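Chapter 7
Chores: What Machines Can and Cannot Do Yet

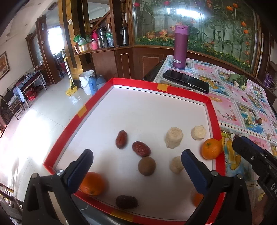

A chore is harder to define than a factory task. On a production line, an engineer decides in advance what part will arrive, which way up it will be, and how often. In a home, those decisions are made by whoever used the room last. Sorting fruit is a good first case. The tray at the start of this chapter holds dates, oranges and soft pale pieces that look like peeled banana, and even the dates differ: one is smooth and reddish brown, another is wrinkled, and a third is nearly black. A person told to "put the dates together" would see three dates. A machine has to be taught, in one way or another, that the differences do not matter for this job, and that the difference between a dark date and a brown, fuzzy-skinned fruit touching another date does.

This chapter asks a plain question. Can machines do household and shop-floor chores yet? The short answer is that they can do some of them, some of the time, under conditions that someone has prepared. Most of the chapter is about those conditions.

7.1 Three meanings of "can"

When a company says its robot can clear a table, the word may mean any of the following.

It has been done once. There is a video of the task being completed, possibly after many attempts.

It can be done repeatedly in one place. The same table, the same lighting and the same set of objects are used each time, and the success rate has been measured.

It can be done in a place the machine has not met before. The objects are unfamiliar, the furniture is different, and no engineer is standing by.

These are very different claims, and readers should get into the habit of asking which one is being made. Chapter 3 described the Kovau arm, which was tested on a single kitchen counter and placed cups on a rack correctly in 99 percent of trials. When the same arm was moved to a second kitchen, with a darker counter and a rack of another shape, the project team stopped the trial on the first morning. The first result was sound. It was a result of the second kind, and several newspapers reported it as the third.

7.2 Why soft things are difficult

Rigid parts keep their shape when they are held. A steel bracket can be gripped too hard with little harm, so the designer can choose a strong grip and be done with it. Food does not allow this. A peeled banana marks under light pressure and may break if it is lifted by one end. An orange will take a firm grip but rolls away if one finger touches it before the other. A dried date may stick to the finger that lifts it, so letting go becomes a separate problem.

Petronella Mabuza, who ran packing trials at the Ngubane fruit works, kept a log of every failed pick over one season. There were 3456 entries. She sorted them by cause and found that dropping was not the largest group. More failures came from objects that were picked up well and then released badly: stuck to a pad, turned over, or set down on top of something else. Her log is reprinted in part in Appendix C and is used in Exercise 4.

Padding the fingertips helps with bruising. It also makes the fingertip thicker, and a thick fingertip cannot easily reach between two objects that are touching. Every gripper in use today settles this somewhere, and Section 7.5 compares several of them.

7.3 Learning from people

Until recently, most chores were programmed step by step. The newer approach is to collect many recordings of people doing the job and to train the machine on these. In one common method a person works with a hand-held gripper that carries a camera, so that the recording shows the task from close to where the robot's own camera would be. No robot needs to be present, and recordings can be made in ordinary homes.

The Brerthorpe study, led by Emiko Miyazaki, used 800 recordings of people sorting produce at kitchen and dining tables. The trained system did well on fruit spread out with gaps between the pieces. It did poorly when one piece hid another from the camera, which happens often, as the gripper's own fingers can block the view of whatever lies behind them. Adding recordings improved the first kind of case much more than the second.

7.4 The shop floor

Shop-floor chores fall between the factory line and the home. Emptying bins, restocking shelves, wiping down benches and returning tools are all done in a building that the owner controls, yet the things being handled are seldom where they were the day before. At the Drasport warehouse, machines carried full bins between stations without trouble, but the company kept 2 people on each shift to untangle straps and to pick up items that had fallen behind the racks. Managers had expected to need them for the first January only. They were still there when the case study was written.

Terms used in this chapter

Grasp: a set of contacts that holds an object.
Release: the end of a grasp, including where the object comes to rest.
Occlusion: the hiding of one object by another from a given point of view.
Generalization: performance on objects or places not used in training.

Before reading on, choose a chore you did this week and write down each step. Mark the steps where you used touch to decide what to do next. Keep the list, as you will need it in Section 7.6.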